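Accueil - Le carnet - Projets - Archives - Contact

Classé dans : Robotique du soir, Apprentissage

mercredi 23 mai 2018, par l'auteur du carnet

Ceux qui suivent le projet Karko depuis le début savent que je promets un billet sur la collecte depuis une éternité (pardon à tous ceux qui m'ont relancé en commentaire !). J'ai passé l'essentiel du mois de mai à enregistrer des démonstrations, et je crois que j'y ai pris goût. On guide le bras, on attrape, on pose, on relâche, on sauvegarde, et on recommence en changeant un petit quelque chose - la position du bol, l'angle de la bouteille, l'endroit où traîne la fraise.

Je visais 800 épisodes. J'en ai 1,349 au compteur ce matin, ratés compris, parce que j'ai décidé de garder les ratés dans un dossier à part. Une pince qui se referme à côté de son objet, ça peut servir plus tard, et puis je n'ai jamais su jeter.
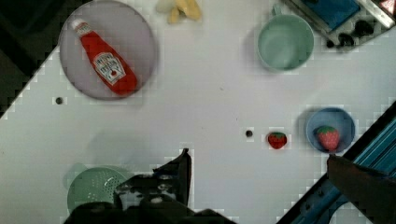 Vue depuis le poignet : une fraise dans le bol bleu, l'autre sur la table.

La fraise, parlons-en. C'est ma consigne préférée et de loin la plus pénible. Quand il y en a deux, il faut que la phrase associée à l'épisode dise clairement laquelle on veut, sinon le modèle apprend à viser quelque part entre les deux, et je vous assure que c'est assez triste à regarder. J'ai donc réécrit toutes mes consignes dans Zireo, l'outil d'annotation que j'utilise depuis l'hiver, en bannissant les « celle-là » et les « l'autre » que j'avais semés partout les premiers soirs. 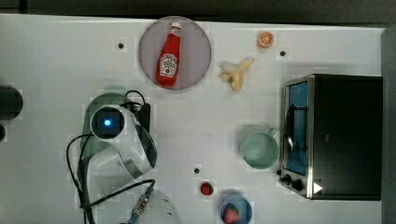 J'ai aussi pris l'habitude de changer la disposition tous les 6 épisodes. Au début je laissais tout en place pendant une soirée entière, c'était confortable, et le modèle apprenait surtout par cœur le chemin jusqu'au bol ! Avec Marino, mon ancien script d'entraînement, je ne m'en étais même pas aperçu, tellement les courbes étaient jolies.

La suite, ce sera un premier entraînement complet sur Promesora, la machine que j'ai montée au printemps et qui chauffe le bureau mieux que le radiateur. Je laisserai tourner 2 nuits et je publierai les résultats, bons ou mauvais. D'ici là il me reste les consignes de la bouteille à relire, et il y en a un paquet.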